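To: Duststead Facilities List
From: Office of Shared Workshops, Ristmont
Date: May 24, 2019
Subject: Re: Handles in the hand tool collection

The Office thanks the Brullusberg site for its message, which is quoted in part so that all sites may answer the same points.

> Our shelves hold a number of wooden-handled tools that came over
> from the Ramalho building in December. Several have colored marks
> on the handle and we do not know what the marks refer to. Should
> they be cleaned off before the tools are entered in the inventory?
> We would also like to know whether handles may be oiled on site.

Marks should be left in place for now. The Ramalho building used more than one marking system over the years, and the Office does not hold a complete key to them. Please record the color and position of any mark in the remarks column of the inventory sheet. A mark near the upper end of a handle should be entered as "upper," even where it is small or faint.
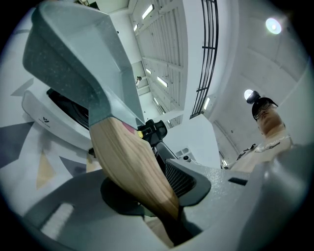

Oiling on site is permitted for bare handles only. Painted or varnished handles should be set aside and listed separately. Sites that do not stock a suitable oil may request it from Ristmont – please allow 10 working days for delivery.

Handles that are split, or that turn in the head, are to be withdrawn from loan at once. They should be tagged and kept on a separate shelf. Each site may hold up to 20 withdrawn items before arranging a transfer. The full collection now exceeds 2,000 entries, and sheets returned without a shelf number cannot be matched to it.

One further point concerns duplicate sheets. Brullusberg has submitted 2 versions of the sheet for its lower storeroom, with different shelf numbers. The Office will use the later version unless advised otherwise.

Office of Shared Workshops
Ristmont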